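Setting up a home workspace for a part-time MBA

Household tips
Updated 2024-08-23

Most people who start a part-time business degree already have a job, and the studying gets done at home, in whatever corner is left over. These tips come from readers who have been through it, plus a few of our own. None of them needs a spare room.

Pick one spot and keep it

A table you have to clear before every session will cost you a good part of the evening. If you can, claim a fixed place, even if it is only the end of a sideboard or a shelf at the right height. A shelf 60 cm deep takes a laptop, a notebook and a lamp. Anything shallower and your wrists hang over the edge.

If the kitchen table is all you have, keep everything for the course in one lidded box. Laptop charger, calculator, pens, the current case study and nothing older. Lift it out, lift it back. Rokeya Majumder did the whole of her first year this way and kept a second box under the bed for finished modules, which she opened twice.

Light

Put the desk side-on to the window. Facing it, you squint, and with your back to it you show up as a dark shape on every video seminar. For evenings, one lamp on the opposite side to your writing hand is enough for paper, and a weaker one behind the screen takes the strain off your eyes.

Clean the lamp. A dusty shade loses more light than you would think, and a dry cloth does the job. Unplug it first and let the bulb cool.

Chair and table height

Your elbows should be level with the tabletop when your shoulders are down. Dining chairs are usually a little low for typing. A firm cushion fixes that, and if your feet then leave the floor, use a box or a couple of thick textbooks. Finance textbooks are good for this.

Stick felt pads on the chair legs if there are neighbours below. Wipe the feet with a little surgical spirit and let them dry before sticking, otherwise the pads come off within the week.

Cables

Run one extension lead to the desk and fix it to the underside with screw-in cable clips. Check the rating printed on the lead and never plug one extension into another. Label both ends of each charger with masking tape. Freezer bag ties hold spare cable well enough and cost nothing.

If the router is in the hall and the signal drops during group calls, try moving it off the floor and away from the cordless phone before you pay for anything. A flat network cable will go under most carpet edges.

Paper

Case studies pile up. Junaid Gilani uses a simple system: a tray for the reading due next, a folder for each module, and the recycling for everything else at the end of term. He prints on both sides and punches the holes before reading, so that no sheet ever sits loose. A pack of 300 plastic wallets seemed a bargain to him at the time and he still has most of them.

Sharing the kitchen table

This is where most of our letters come from. Groups who meet in person tend to end up in somebody's kitchen, and kitchens have other people in them.

Agree the hours and write them on the calendar. Wipe the table and dry it properly before any paper goes down – jam in particular will find a printed spreadsheet. A wipe-clean cloth is quicker than scrubbing, and a roll of plain lining paper on top gives the group something to sketch on. 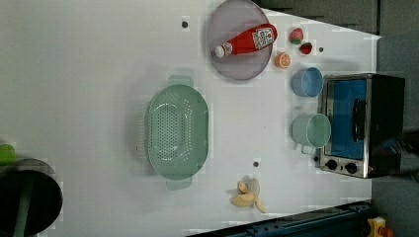 Keep drinks on a separate surface, a stool will do, and use mugs with a broad base. If something does go over, lift the laptop first, turn it off, and stand it open and upside down like a tent on a towel. Leave it a couple of days. Rice does no good and the dust gets into the ports.

Mariann Pap suggests a low drawer or basket near the table for children who want to be in the same room. Change what is in it now and then. Her group also moved their calls to after bedtime from May onwards, when the exam revision started, and found they got through the agenda faster.

Whiteboards on a budget

A sheet of clear acrylic over white card makes a decent board, and so does the inside of a cupboard door painted with dry-wipe paint. Give the paint the full curing time on the tin. Old marker that has gone hard will come off if you draw over it with a fresh marker and wipe straight away. For stubborn patches use surgical spirit on kitchen roll, with a window open.

Putting it away

Shut the laptop, put the lid on the box, take the mugs to the sink. Write the next task on a scrap of paper and leave it on top of the box. It takes 2 minutes and you will know where to start when you sit down again.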